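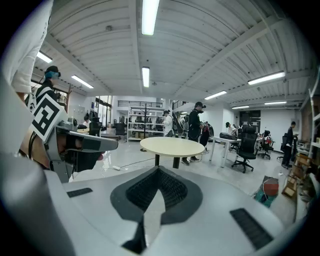 Hand-held gripper with V-shaped pad, foreground; second unit with marker card, left.

Comparing a hand-held gripper with a wrist-marker rig

Written by Yu-ting Kwan, Pekcombe. Last revised May 22, 2024.

These steps compare two ways of recording the same household task: with a hand-held gripper, and with bare fingers and markers strapped to the hands. Run both on one object before you commit to either.

1. Set the exposure by hand. Glossy floors throw back the ceiling lights and auto exposure will hunt. We start at ISO 800 and drop to 700 if the white of the marker cards clips.

2. Check the marker cards. They must be flat, with the full white margin showing. A bent card still gets detected, but the pose will drift.

3. Start the Jukon logger first, then the recorders. Hold still for 30 seconds — the first few are used to line up the clocks.

4. Record the gripper pass. Keep the pad facing the object and approach slowly. If two operators are working, agree who moves first; one arm crossing in front of the other's marker will cost you the take.

5. Record the hand pass with the same object and the same start position.
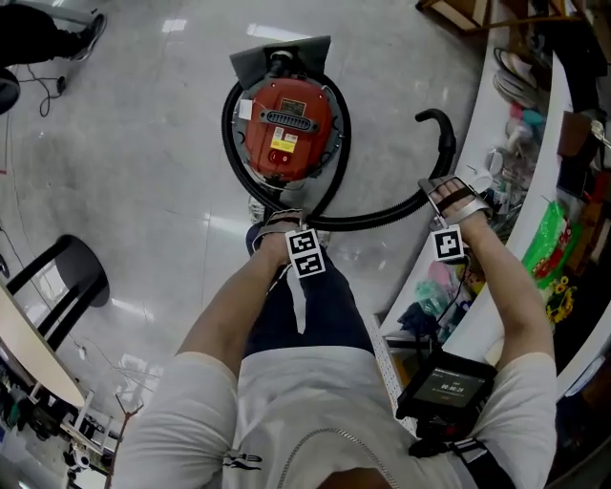
Hand pass on the canister vacuum. Markers at both hands, recorder on the chest.

6. Export both takes and run the Mabaso overlap script. Look at dropped marker frames before anything else. Above 31 per take, repeat it.

Hoses are awkward for the gripper, as the pad wants something stiff to close on. For lids and handles Pak-hei Kan prefers it, and the pose data is easier to clean. Route wrist cables up the arm with some slack at the elbow.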